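Odville Family Stories Project
Progress report to the Lacson Fund
Prepared by Ingrid Ostrowski, 8th January

This report covers the work done since our last one in June. The project records older members of Odville families talking about their parents and grandparents, and gives each family a printed book and a copy of the recordings.

Interviews

We have finished 16 interviews, which is the number we agreed to for the first year. Most were done at kitchen tables and ran longer than planned. Zinash Fikre did the bulk of them and has asked that we book only one a day from now on, as two in a day left her no time to write up her notes. I have agreed to this.

The oldest person we spoke to turned 90 during the fall. Her family held the birthday dinner at the Ferero hall and let us set up a recorder in the coat room, where cousins came in one at a time to tell a story about her. The sound is poor in places because of the music. We have kept it all anyway, and the family has said they want the noise left in.

Two families withdrew. One had a death and did not feel ready. The other could not agree among themselves about what should be said about a grandfather's second marriage. We returned their material to both and kept no copies.

Photographs and letters

Jayson Quiambao has scanned 506 items lent by the families, mostly snapshots, with some letters and a few recipe cards. Names are the slow part. Many of the prints have nothing written on the back, and the people who would know are spread out. He has been mailing photocopies to aunts and uncles with a stamped envelope – this has worked better than email.

Letters in Finnish went to Hanne Väisänen, who has translated the first bundle. The second is in older handwriting and she expects to need until spring.

Books

The Okari family book is laid out and with the printer. Three more are in draft. Rafsan Cassim is doing the layout and has moved the family trees to the back pages, where they can fold out. This added to the printing cost.

Money

We have $2,000 left in the printing line. It will cover the three drafts if the page counts stay as they are. Travel is underspent and we would like to move what remains there into printing. Please let us know whether you need a separate letter for that.

Next steps

Second-year interviews start once the drafts have gone back to the families for corrections. We still need a quieter recorder case and a better way of storing borrowed albums between visits, and I will send prices for both with the next report.
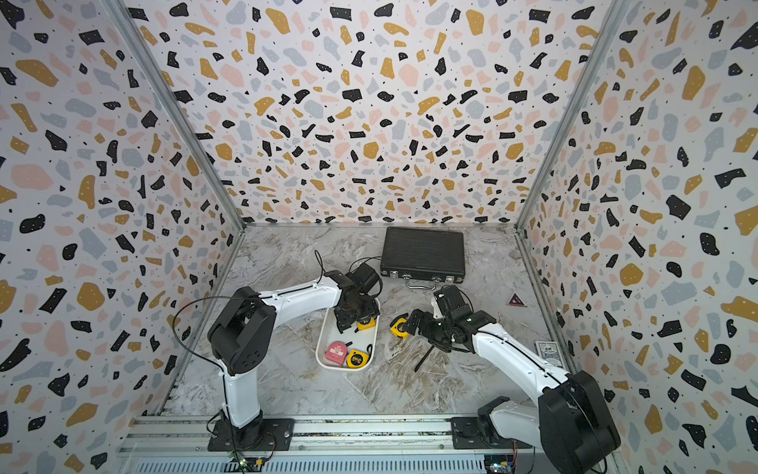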